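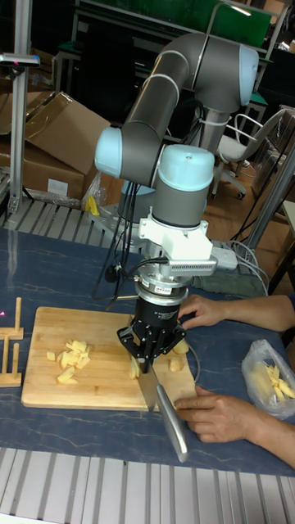 Nomvula Chauke reckons you can't judge a cutting policy by success rate alone, and after a fortnight of going round in circles I'm beginning to agree with her. I'm new to all this, so please be gentle! We're trying to repeat the shared-cutting result from the Cemgate write-up, with the arm holding the knife and a person working alongside. I have 300 demonstrations, all on potato, and the policy trained on them copes nicely until the blade meets the board. Then it keeps on pushing – lovely clean slices, dreadful force readings. Do I simply need more demonstrations, or am I missing something obvious?

Posted by Onolard, 2018-09-09
Share (8) Print E-mail
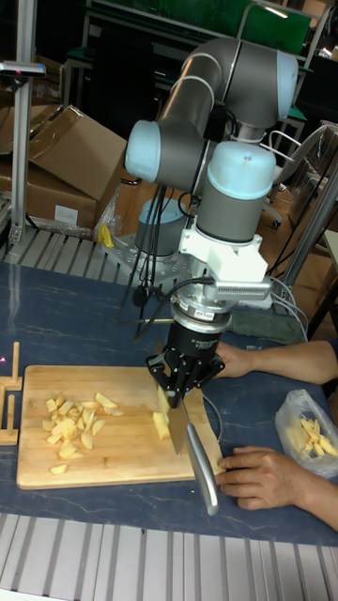 Potato under the blade, with a person's hand close by.

Imetia

Oh, I do sympathise, we lost most of a November to this very thing. More data may help a little, but I'd look at what the policy is given first. If it only sees position, the board and a stubborn bit of potato look much the same to it. In your place I'd go about it like this:

1. Plot wrist force against blade height for every demonstration and mark where the board is reached. When I did mine, 219 were usable and the rest had the marker in a silly place, so do it by eye if you can bear to.

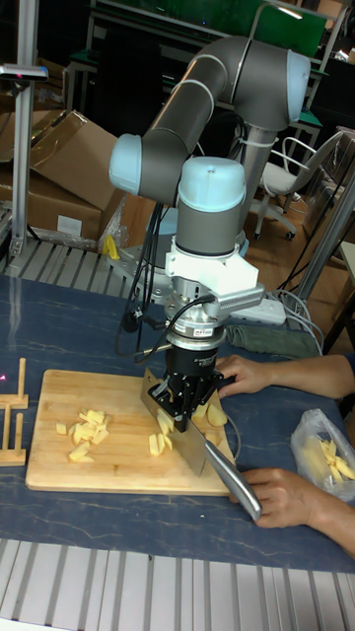
2. Add the last half second of force readings to the input and train again, changing nothing else (I know it's tempting).

3. Hold back a few whole sessions for testing. If you split single cuts from one session you'll get a flattering number, and then you'll be as cross as I was.

Do report the peak force on the board next to the success rate as well. It makes a much more useful table, even if it's a less cheerful one.

Share (2) E-mail

Motaung

just get more data. we had 2,010 cuts and it was fine

Share (0) E-mail
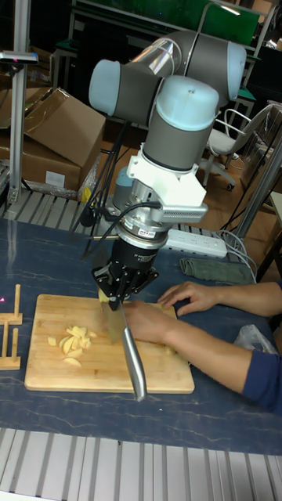 Could you say whether those cuts were all made with the same person, Motaung? People lean on a knife so differently, and I'd worry that a big set from one pair of hands teaches the arm that person's habits and very little about the board.

3 comments Print E-mail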